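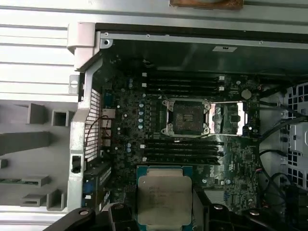
The Limley 2P is a dual-processor workstation tower sold by Kurnow as a refurbished barebone: case, power supply, motherboard and cables, with processors, memory and drives chosen at the time of order. Service work is done with the tower on its side and the side panel off. The two sockets sit next to each other near the middle of the motherboard, with one bank of four memory slots above them and another bank of four below. The coin cell is to the right of the second socket and stays accessible with both processors installed.

Processors
The board runs with one or two processors. In a two-processor build both must be the same model and stepping. A single processor goes in the socket marked CPU0 on the board; the memory bank assigned to CPU1 is disabled in that configuration. Maximum rated power is 95 W per socket. Heat sinks are sold separately (Pacheco low-profile or Zenora tower type). The Zenora type requires 114 mm of clearance above the board and can't be combined with the optional drive cage.

Memory
Registered ECC modules only. Unbuffered modules will not start. Fill the slot farthest from the socket first in each bank, and load both banks equally in a two-processor build. Mixed capacities are accepted within a bank, but all modules run at the speed of the slowest.

Power supply
800 W, internal, with fixed cables. Two 8-pin processor leads, one 24-pin board lead, and 4 SATA power connectors. The supply is tested under load before the unit is shipped.

Noise and temperature
With two 95 W processors and the Pacheco heat sinks, the fan controller holds the processors below 82 °C at full load in a 77 °F room. Fan speed is set in firmware under Hardware Monitor. The "Quiet" profile is not supported with two processors.

Installing a processor
Disconnect the power cord and hold the power button for five seconds. Release the lever and open the load plate fully. Hold the processor by its edges, match the notches, and lower it straight down. Do not slide it in the socket. Close the plate and lock the lever. Clean the heat spreader with isopropyl alcohol and apply new thermal paste. Bent socket pins are not covered by the warranty.

Condition
Refurbished, grade B. Marks on the outer panels are possible. Firmware is updated to the January release.

Ordering
Configured builds: Lemlem Wolde, sales desk
Spare parts and returns: Conceição Meireles, service desk
Not included: operating system, keyboard, mouse, monitor cable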